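Student Project Report
Household Work and the Organization of Small Kitchens
Submitted by Maj-Britt Dalen
Stetden College, Department of Home Economics
31 January 2020

1. Purpose

The project examined how the layout of a washing-up area affects the time and the amount of detergent used in a shared student kitchen. Work was carried out in the second-floor kitchen of Motby Hall, which serves 37 residents. Observation began in September and continued through the fall term.

2. Background

Residents of Motby Hall wash their own dishes by hand. A survey completed at the start of the term showed that most of them applied detergent directly to each item under running water. The house rules, last revised by the Hiltness housing office, give no guidance on quantity.

3. Materials

The test station was set up on a table against the wall. Each participant was given a stainless steel bowl for washing, a white plastic tray for clean items, and dishwashing liquid in a pump bottle. The pump was preferred to a squeeze bottle so that doses could be recorded by the number of strokes. The label on the liquid carries the words "食品用" (for food use) in large red characters. Water was measured in a separate jug. 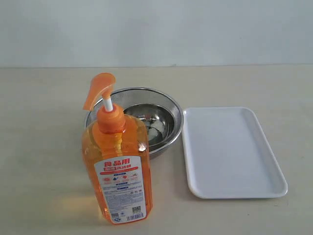

4. Procedure

Participants washed a standard set of plates, cups and flatware twice. In the first round they followed their usual habits at the sink. In the second round they used the bowl, working from the least soiled items to the most soiled. The order of the rounds was the same for all participants, and this is a weakness of the design.

5. Results

A total of 44 trials were recorded. Two were excluded where the stroke count had not been written down. Detergent use was lower in the second round for most participants. Washing time changed very little. Several participants asked for a larger tray, as cups had to be stacked before the set was finished.

6. Recommendations

The bowl and tray should remain available in the kitchen for the spring term. A dosing note should be posted at the sink, and any later study should reverse the order of the rounds for half of the group.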